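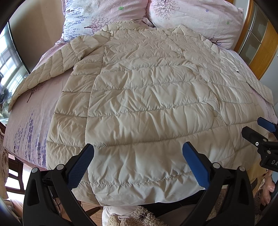 Cream channel-quilted jacket, face up on the bed, sleeves out, before folding.

From: Krystyna Tokarz
To: Josach garment care list
Subject: Re: [josach] Folding quilted jackets for shelf storage

Gerrit Swanepoel wrote:

> I have tried the in-thirds fold from the January thread on two puffer
> jackets and get the same result both times. It looks fine for an hour,
> then the stack opens up and leans over. The shelf is in the Olvera
> cabinet, so I have very little height to spare. I am folding on a table,
> sleeves crossed over the chest, then bottom up to the collar. Do you
> close the snaps first? And does it matter which way the quilting runs?
> I would like to avoid vacuum bags if there is any way around it.
>
> Gerrit

Gerrit,

Yes to both questions. The quilting direction matters more.

On the jacket at the top of this message the channels run across the body. A fold parallel to the channels can sit in a stitch line, where there is almost no fill. A fold at right angles to them has to cross every baffle, and each one pushes back. The in-thirds method makes two long folds from collar to hem, so on this kind of jacket both of them are the bad kind. I would make as few of those as the shelf width allows and put the rest of the folding in the other direction.

The sleeves need separate treatment. On this one the quilting on the left sleeve runs on the diagonal and the lines are closer together than on the body. When you cross the sleeves over the chest you get two layers of sleeve on top of the thickest part of the front, and I suspect most of your lean comes from there. Lay each sleeve straight down along its own side, cuff toward the hem. They should not overlap anywhere.

The order I use:

1. Lay the jacket face up on something wider than a table. A bed is good. Pull both sleeves out to the sides.

2. Set the front overlap straight so the panel edge runs parallel to the side seam. Close the snaps. If the front is closed crooked, the hem will be out of line and so will everything after it.

3. Flatten the collar. It tends to bunch up at the neck, as it has in the photo, and if you leave it that way you are folding over a lump. Open it out upward and press along the neck seam with the edge of your hand.

4. Press the air out from the hem toward the collar, one channel at a time, with the forearm. Glossy nylon lets air through slowly. Wait between passes. I do 4.

5. Bring the sleeves in and down as above.

6. Fold the body once lengthwise, side to side. This is the one fold across the baffles. Press again.

7. Find the stitch line nearest the middle and fold the hem up to the collar on it. If the line is a little off center, use it anyway and let the hem fall short. A fold in the middle of a baffle will open again.

8. Put it on the shelf with the folded edge facing out and the loose edges against the back panel.

On the small creases: you will see a lot of them on this type of shell while it is lying flat, and more after step 4. I don't try to smooth them out before storage. Hang the jacket overnight when you take it out and shake it by the hem.

On vacuum bags, I agree with you. Wanda Krawczyk posted her notes on recovery of loft after a season in a bag (message 1078 in the archive), and her synthetic-filled pieces never returned to their starting thickness. If height is the real limit, an ordinary cotton pillowcase does most of the job. Slide the folded jacket in, collar end first, and tuck the open end underneath. It holds the fold closed and lets air through.

I also measured mine, as Nevzat Çetinkaya asked for figures last time. Medium weight, synthetic fill, folded as above and left for 5 days in a pillowcase: 95 mm at the thickest point, measured with a flat board resting on top. I did not measure it without the pillowcase. If anyone has the Grelleo shelf dividers I would be interested in the same measurement with the jacket held from the sides.

Two things I have not solved. Jackets with a fixed hood: I fold the hood back on itself over the shoulders and the stack is always high at that end. And anything with vertical channels, where by the reasoning above the long folds should be the easy ones and in-thirds might do well. Sveva Colombo has a long Bundora coat quilted that way, I believe. Sveva, if you still have it, could you try both methods and post the heights?

Gerrit, please tell me the inside depth of your shelf as well as the height. In step 6 I have assumed it will take half the width of the jacket.

Krystyna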